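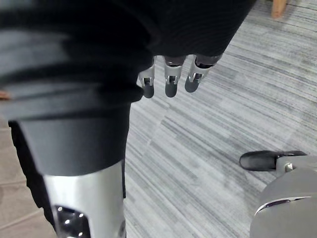 4.3 Handling knitted garments with both arms

This section applies to teams entering the garment task of the Nilthorpe schools competition with the Nistor two-arm platform. Teams should complete Section 4.2 (finger calibration) first. A supervising member of staff must be present whenever the arms are powered.

1. Place the platform in the practice area and lock the base. Carpet and hard floor are both permitted.

2. Start the Skornuvov control program and select profile 68. Do not use profile 10, which is reserved for rigid objects.

3. Lay the garment over the first arm so that the fabric hangs over the hand. Dark ribbed knits are harder for the wrist camera to read at the folds, and teams should practise with at least one.

4. Check that the fingertips of the covered hand remain clear below the hem. If the fabric covers them completely, pause the program and lift the hem by hand.

5. Bring the second hand towards the first at low speed, keeping a clear gap between the two sets of fingers.

6. Close the second hand on a single layer of fabric. If it takes hold of more than one layer, open it and repeat from step 5.

7. Record the attempt in the team log.

Note: Up to 3 attempts may be made in each practice session. Further attempts require the approval of the Irnlow workshop.

CAUTION: Loose threads can be drawn into the finger joints. Switch off the power before removing them. Do not pull on a thread while the fingers are moving.

CAUTION: Keep fabric away from the vent opening in the forearm. If error 184 is displayed, stop work and allow the arm to cool before restarting.

4.4 Ending the session

1. Open both hands fully.

2. Remove the garment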